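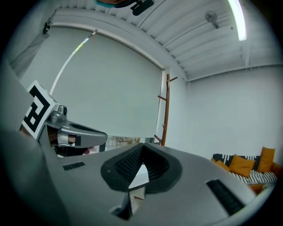 October, late afternoon. Second pass through the Villorcombe recordings, 200 in all. Hertta Kinnunen's question was whether the jaw width read from the markers lags the motion track, and by how much. It does, by 4 frames in every session I checked. I shifted the width signal to match and retrained on the same split, nothing else altered.

Result on the held-out set: 12 failed grasps before the shift, 8 after. A smaller gain than I had hoped for, though in the right direction. The remaining failures are nearly all early closures, so the lag may vary with jaw speed — a fixed offset would not catch that.

The Holside set was logged with the older software and needs its own check before the two are merged. Pesonen wants them merged now. I have said no for the time being.

Tomorrow: plot lag against closing speed, slow grasps first. Copy the split file to the shared drive.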